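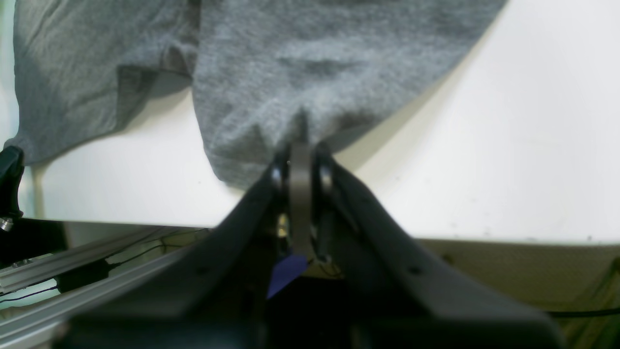 Gray knit on the folding table, Skatesby laundry, morning shift

Folding robots at work, what changed for your crew?

pressroom_dee
17th May
Posting this because I keep boring my family with it and figured I'd find a better audience here. I run the finishing side at a commercial laundry (Skatesby, mostly hotel and gym work, some uniforms) and since December we've had two robot arms on the small goods line. Teneo did the install and the software is called Flillow.
I love these things! Not because they're fast, they are not fast. A good folder on my crew beats one arm without trying. But they take the boring middle of the pile, and my people have moved to the jobs where hands and eyes matter, like stain sorting, repairs and checking orders before they go on the truck. Two of them asked to learn the sewing machine, which sat under a cover for years. We have 43 people on finishing, same as before, and the shoulder complaints at the end of a shift have dropped off a lot.
Would love to hear from anybody else who has these on the floor. What did it do to your breaks, your job titles, your pay grades?

tunnelwasher
Jealous. We looked at the Pascu machine last year, and the demo was all brand new towels, ironed flat. Does yours cope with knits? Ours come out of the dryer in a ball.

pressroom_dee
Knits are the hard part, yes. It goes for a bit of cloth, lifts, lets go, tries again. On a bad pile it gives up after 3 tries and calls a person over with a light. Flat linens are so much easier for it. Hemmed edges help a ton, that's the first thing our shift leads figured out, so now whoever loads tries to leave a hem toward the arm.

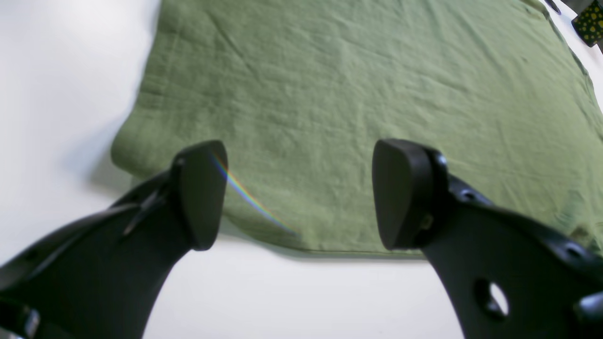
mangle_and_sons
Loading so the hem faces the arm is exactly my problem with it. You've got a person setting up the work for the machine, and that's a job with less thinking in it than folding was. Who gets stuck with that station all day?

pressroom_dee
Fair question. Nobody does it all day. We swap every 30 minutes, and the crew picked that number, I wanted an hour. The first week I had one person on it the whole shift and she told me, loudly, that it was worse than the ironer. She was right and I changed it.

mangle_and_sons
OK, the swap is good. I'd still want it in writing. At my last place "we rotate" lasted until the first busy season and then the new hires lived on the feed end.

cottonhead
Feed end veteran here. Agree with mangle on getting it in writing, but I don't agree it's less thinking. After a month I could tell from the way a piece landed whether the arm would get it. You start fixing things before they go wrong. I liked that! What I didn't like was that my pay grade still said "folder, hand" while I was babysitting a robot, clearing stops and training people on it.

pressroom_dee
Ugh, yes. We only fixed the grades in spring. New title is line operator and it comes with a bump. Should have been there on day one.

tunnelwasher
How many pieces are you getting per arm? My boss will ask before I finish the sentence.

pressroom_dee
Best shift so far was 378 off one arm, flat goods only. Mixed pile is well under that and I wouldn't promise him anything. If your boss wants it for speed, he'll be grumpy by week two. If he wants people to still have working shoulders at sixty, bring him over, I'll give the tour myself and he can talk to the crew without me standing there.

mangle_and_sons
That last bit would do more to convince me than the piece count. Could you ask one of your operators to post here? I'd like to hear about the noise and the stops from somebody who stands next to it.

pressroom_dee
Already asked at lunch. Two said yes, one wants to know if she can complain about the light. I told her to go right ahead.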